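December, half past nine at night, kettle on

A whole day of steering the arm about the pretend dining room, and I can still feel it in my thumbs. We are meant to give Risholm 516 good showings of the cup task before the holidays, all by remote control, and I did 40 today. I'd hoped for more, but thirteen of those I'd like to throw away (I hurried them), and then I had to sit down and write up why, which took me right through tea.

The white cup is my favourite to teach with. You come down over it from above, slowly, fingers curled over the rim, and then you lift it just a whisker off the glass and wait. I do love that little wait.
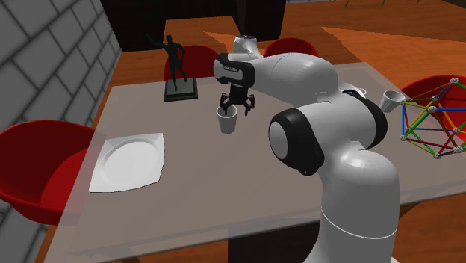
## What I kept getting wrong

My wrist, mostly. I turn the hand controller too soon — I always have, I stir soup the same way — and the arm copies me faithfully, bless it. If I teach it a fidget, it will learn a fidget. So after lunch I tried counting to three under my breath before every grip, and I watched the close view from then on, where there's hardly anything but the gripper and the cup and you can see one finger reaching in past the rim. 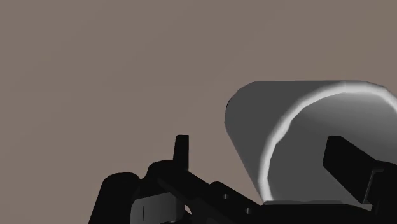
Pierina thinks I ought to leave a few of the clumsy ones in, so that it sees how a person recovers from a bad start. Samuele wants them all out, and said so twice. I lean towards Pierina, though I shall sleep on it.

Tomorrow the plate, if my thumbs allow.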